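Lernlow Forum > Manipulation > Imitation learning
Thread: Chest camera only vs. chest + wrist for two-hand tabletop tasks

oyelaran_y
Posted 06/03/2022

Posting results from the tea table task before we write it up. Setup: two arms with humanoid hands, teleoperated demonstrations, one policy per camera configuration. Training set is 2000 demonstrations, same split for both. The only variable is whether the policy sees the wrist views.

Chest camera only came out ahead on reaching and transport. Chest + wrist came out ahead on the grasp itself, mainly on handles. I expected the second result and not the first.

tarkar_dev
How are you scoring a grasp? If it is "object leaves the table" then handle contact is not being measured at all.

oyelaran_y
Lift plus a 3 second hold, no regrasp. Handle contact is labeled by hand from the chest view. The teapot grasp is the one I would like opinions on, fingers over the handle and body together:

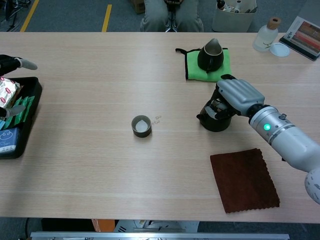
Re: labeling from the chest view

e_wike
I would not trust that label. The fingers curl over the pot and hide part of the lid and handle. Two annotators looking at that view will disagree on whether the handle is loaded or the palm is doing the work. You are then comparing camera setups with a label that depends on one of the cameras.

oyelaran_y
Fair on the dependence. We had a second annotator on 37 episodes and agreement was acceptable for the pot, worse for the pitcher. I can relabel from the wrist views and report both.

e_wike
Report both, yes. But "acceptable" needs a number in the paper.

nwosu_bench
Different question. Is the clutter fixed between episodes? Tray of packets on the left, cloths, the swatch booklet on the right. If those stay put, the chest policy can use them as landmarks, and that would explain the transport result without any claim about cameras.

oyelaran_y
Tray position is fixed. Cloths and booklet are moved between sessions but not between episodes.

nwosu_bench
Then I don't accept the transport claim yet. Shuffle per episode and rerun the evaluation. No retraining needed for a first look.

tarkar_dev
Disagree slightly. We ran a shuffled evaluation at Haltham on a similar table and the drop was the same for both configurations. Landmarks help any policy with a wide view, and his chest + wrist policy has the chest view too.

nwosu_bench
*her. And same drop on your table says little about this one. Object set matters, dark pot on light wood is an easy segmentation.

tarkar_dev
Noted, sorry. Still think the gap survives.

oyelaran_y
Running the shuffled evaluation on both checkpoints, seed 3059. Relabeling goes in parallel. Will post the table in this thread, split by object.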